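Search news Go
Reading time: 2 min

Gustance 2 learns to plan with both hands

30 January 2021

Shelf-stocking software has a favorite trick: do everything with one arm and keep the other out of the way. It's safe, it's easy to plan, and it's slow. The small team at Worura has just released version 2 of Gustance, its open planning toolkit, and the big news is that two arms can now work on the same shelf at the same time – without taking turns!

The planner used to lock the whole shelf whenever one arm moved in. Now it locks only the pocket of space each hand needs for the next second or so, and it keeps redrawing those pockets as the arms move. In Worura's own tests, two-arm jobs finished in 31 percent less time than with the old release, on the same hardware.
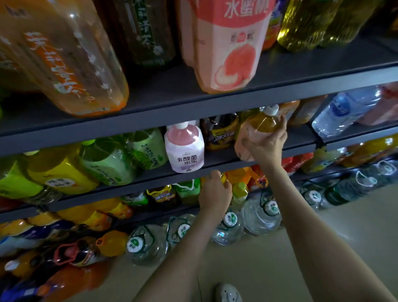 Gustance 2 also ships with a new perception module, called Pesonen, that decides where one bottle ends and the next begins. Crowded drink shelves are a wonderful test for it. Clear water bottles stacked on their sides at the back of a shelf, behind upright ones, are the kind of thing that made the old module give up and report one big blob. A right hand tilting an amber bottle forward while the left reaches for a small one lower down is the planner's problem and Pesonen's too, as both hands hide part of the stock. The module was trained on 1,465 short clips, and it now refreshes its guess about 30 times a second.

"I watched it re-plan in the middle of a reach and I cheered out loud," said Nesma Shehata, who leads the planning work. "We had been chasing that since September."

There are still gaps. Soft pouches confuse the grip estimate, and glass doors aren't supported yet. The viewer, Fekeo, has been rebuilt as well, and can replay the last 40 plans side by side, which makes hunting down a bad reach a lot more fun.

Recent items
Fekeo viewer gets a timeline
Why our grip tests moved to softer packaging
Calibrating two arms in one afternoon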